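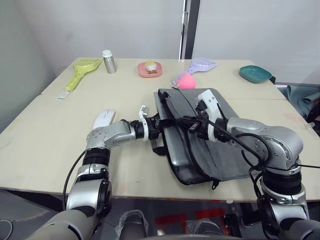 *Both grippers on the bag strap at the Kullton bench.*

The change to the two-arm controller was merged on August 28, 2018, and I have been asked by several readers to set down what it contains. The work was carried out jointly with Elli Partanen, who wrote most of the planner and reviewed the remainder.

Under the previous arrangement each arm received its own trajectory and followed it without reference to the other. This was adequate for rigid objects. A laptop bag is less forgiving. When both grippers hold the same strap, a small disagreement between the two paths becomes a pull on the strap, and the wrist force readings climb until one arm stops with a fault. In our January log, 27 of 59 trials ended in this manner.

The revised controller treats the two grippers as a single pair. The planner now issues one path for the midpoint between them, together with a permitted distance, and each arm derives its own target from those two values. If either wrist reports a force above the limit, the pair slows as one. The limit is held in the shared configuration file and should not be altered on one arm alone — this was the cause of a tiresome afternoon at the Irnville site.

Perception has also been amended. The earlier segmentation step tended to merge the strap with the arms' own cables, both being black, particularly where a cable lay across the bag. We now project the arm model into the camera view and mask the arms before looking for the strap. The cables are not part of that model, so a padded region is added along each arm to cover them. It is a crude measure. A cable that hangs well clear of the arm will still be mistaken for strap from time to time.

On the same 59 starting positions, the new version ended in a force fault 19 times. Elli considers that most of the remaining faults begin with a poor first grasp, and the logs support her view, although I have not yet read all of them.

Two matters are outstanding. The planning step takes 37 milliseconds longer than before, and the replay tool, Ekico, does not yet display the midpoint path. Users of the Dow branch should not merge until the second of these has been resolved, as the old display will show both arms at their former targets.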